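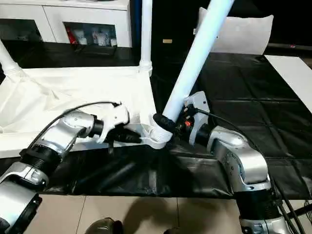 Most fabric shelters fail at the joints, according to Li-hua Yau, who has spent her career on the small parts that hold cloth to a frame. She runs the textile structures group at Ustance, where the work covers market canopies, sun shades and light storage tents. A white plastic piece with a hook-like profile, of the sort held near the edge of the fabric on the table, gets more of her attention than the cloth does. "People ask me about the weave," she said. "I want to know the radius on the inside of the hook. If it's too tight, the fabric folds over it and the coating cracks."

Her group tests cloth in strips under steady load, then again after exposure to ultraviolet light. The last series, finished in February, used 169 strips cut from two fabrics, Tredex and an older coated polyester. Yau would not name a winner. The Tredex strips held their strength longer, she said, but they crept more – a canopy that was tight in the morning had visible slack by late afternoon.

"Creep is the part customers notice," she said. "They see a belly in the roof and think it was put up wrong. Then it rains and the belly holds water."
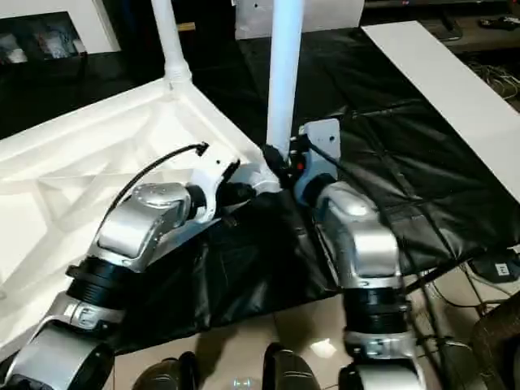
The work area, draped in black material.

The fix she favors is pitch. Ustance now draws its small canopies with a steeper roof than it used to, at the cost of a little headroom at the edges. The other option is a tensioned corner, as on the Bahrami canopy, which takes up slack with a spring inside the pole. Yau considers it sound but hard to service. "You need a 2 mm key and good eyesight," she said.

On poles she is less flexible. She wants wall thickness stated on the drawing and checked on delivery, and she rejected a batch of 40 last winter over it. Asked what she would change next, she named the ground anchors. The present ones pull out of sandy soil too easily, and a replacement from Skallilov is due for load tests once the frost is out of the ground.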